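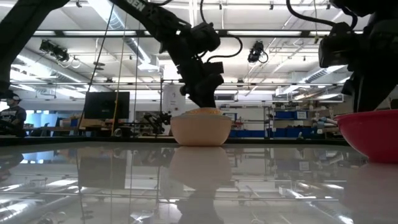

The Grelari forward warning kit is an add-on camera and alarm for older cars that left the factory without one. It sticks to the windshield behind the mirror, watches the road ahead, and beeps when you close on the vehicle in front too fast or drift over a lane line. Reflections are the hard part for any camera like this. A shiny tabletop gives you the bowl and then the same bowl again upside down underneath, paler and softer at the edges, and a wet highway at night does the same thing with taillights. The older Grelari unit was bad at telling the two apart. The new one is much better, with a few complaints I will get to.

Grelari forward warning kit, second version
Reviewed 13/03/2020
Price paid: $227, without installation

What comes with it

The camera, a small round display for the dash, a speaker, a power cable with a fuse tap, a GPS puck, and a bag of clips. The GPS puck supplies speed, so there is no need to connect to the car's own wiring beyond power. The printed guide covers the fuse tap and very little else. Everything about aiming the camera is in the phone app, and you cannot finish setup without the app.

Installation

I put it in a sedan with a fairly upright windshield. Running the cable along the headliner and down the pillar was easy. The fuse tap was the wrong size for my fuse box and I had to buy a smaller one at the parts store. Brunello Messina fitted one to his pickup the same weekend and the tap that came in his box was fine, so check yours before you start pulling trim.

Aiming takes longer than the wiring. You park on level ground facing a long straight road, line up the horizon in the app, and then enter the height of the camera and the distance to the front bumper. After that it wants a calibration drive in daylight on marked roads. Mine finished after 86 miles. The app shows a progress bar that sat still for most of the trip and then jumped. If you live somewhere with faded lane paint, expect it to take longer.

On the road

Collision warnings are good. In steady highway traffic it stayed quiet, and when a van ahead braked hard for an exit it beeped a little before I would have hit the brakes on my own. The sound is a short double tone, easy to tell from a phone. There are three sensitivity settings. The middle one suited me. The highest goes off every time someone merges ahead of you.

In the rain at night, I had two false warnings in almost a month of commuting, both on the same freshly paved stretch under an overpass. With the first version I stopped using it in the rain altogether.

Lane warnings are less useful. It reads solid white lines well and yellow ones most of the time. It gets confused by tar seams on concrete, and it has no connection to your turn signals, so every deliberate lane change gets a chirp unless you pay for the signal module. I turned lane warnings off in town and left them on for longer trips.

It does not steer or brake. The box says "driver assistance" in large type, and the explanation that it only makes noise is on the side in small type. I would like to see those switched.

The display and the app

The dash display shows a car icon that goes green, yellow or red with following distance. I looked at it a lot in the first week and hardly at all after that. It dims at night, though still too bright for me at its lowest setting. I put a piece of tint film over it.

The app asks for an account. You can skip that, but then it will not save trips or download updates. Updates go over Bluetooth and are slow. One failed halfway and I had to start over, with the engine running the whole time so the unit would not lose power.

Compared with the Laur

The Laur costs less and does only collision warnings. It is simpler to aim and needs no app at all. It also warns later, late enough that I was usually already braking. If all you want is a backup for the moment you look down at the radio, the Laur will do. For a daily highway commute, I would pay the difference.

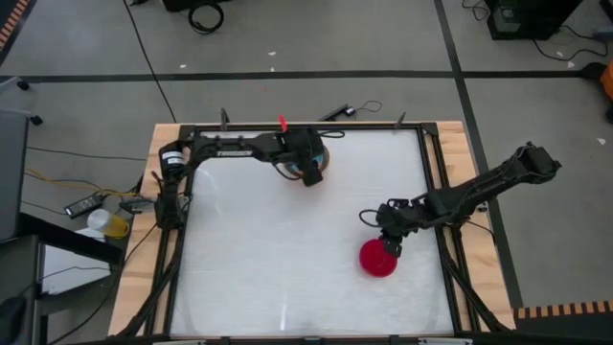 Muthu Hegde wrote in after my review of the first version to say that the heat was a bigger problem for him than the rain. His camera shut down every summer afternoon once the car had been parked in the sun, and it took the first part of the drive home to come back. He wanted to know whether the new one is the same. I can't answer that from late winter driving. The rated temperature range in the guide is wider than before, and the housing now has vents along the top. I'll add a note when it gets hot.

Support

I wrote to Grelari about the fuse tap and got a reply the next business day offering to mail the right size. It came in an envelope with no packing slip. The warranty covers the camera and display but leaves out the adhesive mount, and the mount is the part I would expect to go first.

Good: collision warnings, night driving in rain, no splicing into the car's wiring.

Bad: bright display, slow updates, lane chirps without the extra module.

Recommended for highway drivers with an older car. Skip it if most of your driving is in town.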